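Ranger, plier et purifier son coin tirage : mes astuces pour les cartes, les nappes et les bougies

Quand on se met à tirer les cartes chez soi, on pense au jeu, au livret, à la bougie, et puis au bout de quelques mois on se retrouve avec de la cire sur la nappe, des cartes qui collent et un tiroir qui ne ferme plus !

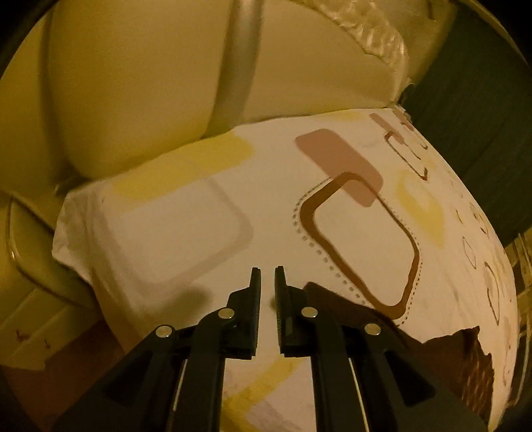

Je suis passée par là, et comme j'adore autant l'astrologie que les petits trucs de maison, je vous livre tout ce qui marche chez moi.

La nappe de tirage

Choisissez-la un peu plus grande que la table, dans un tissu qui passe en machine (les velours sont superbes, mais quelle plaie à nettoyer). Je lave la mienne à la nouvelle lune, c'est mon repère, et comme ça je n'oublie jamais. Programme doux, lessive sans parfum, pas d'adoucissant : il laisse un film et les cartes glissent ensuite dans tous les sens.

Pour la ranger, je ne la plie plus, je la roule autour d'un tube en carton. Plus aucun faux pli au milieu de la croix celtique, un bonheur. Si vous tenez au pliage, changez le sens à chaque fois.

La cire, l'ennemie jurée

Surtout, on ne frotte pas tout de suite ! Laissez durcir, glissez le linge dans un sac au congélateur pendant une heure, puis décollez le plus gros avec le dos d'un couteau. Pour ce qui reste, papier absorbant dessous, papier absorbant dessus, et un coup de fer tiède sans vapeur. Changez le papier dès qu'il devient gras. Les bougies colorées laissent parfois une auréole, que je tamponne à l'alcool ménager avant lavage, après un essai dans un coin de l'ourlet.

Les cartes qui collent

Un chiffon microfibre à peine humide, bien essoré, carte par carte, et on laisse sécher à plat. C'est long avec un grand oracle (le mien, le Hivia, compte 106 cartes, j'y passe une soirée entière avec une tisane et j'adore ça). Pas de vinaigre, pas de lingettes, elles ternissent les dorures. Si les cartes gondolent, mettez le paquet sous deux gros dictionnaires pendant 8 jours, dans une pièce sèche.

Les éphémérides et les carnets

Mon éphéméride fait 411 pages et la reliure commençait à lâcher. Un filet de colle blanche au dos, appliqué au pinceau fin, une feuille de papier sulfurisé de chaque côté et des pinces à linge toute la nuit : elle est repartie pour des années. Pour les thèmes imprimés, prenez des pochettes perforées et classez par signe solaire. Avec un intercalaire par signe, on retrouve le cousin Capricorne en deux secondes.

Encens et cendres

Remplissez une coupelle résistante à la chaleur de sable fin, 400 grammes suffisent largement pour la mienne. On tamise le sable avec une vieille passoire quand il devient gris, et c'est reparti. Aérez pendant et après, et ne laissez jamais un bâton allumé en quittant la pièce.

Les pierres

Attention à l'eau ! La sélénite s'abîme, la pyrite rouille. Un pinceau à maquillage tout doux fait très bien l'affaire pour la poussière, et une boîte à œufs vide les garde séparées dans le tiroir. Évitez aussi le rebord de fenêtre en plein soleil pour l'améthyste, elle pâlit.

La prochaine fois, je vous montre comment je couds mes pochettes à tarot dans des chutes de rideau, avec un cordon qui ne s'effiloche pas !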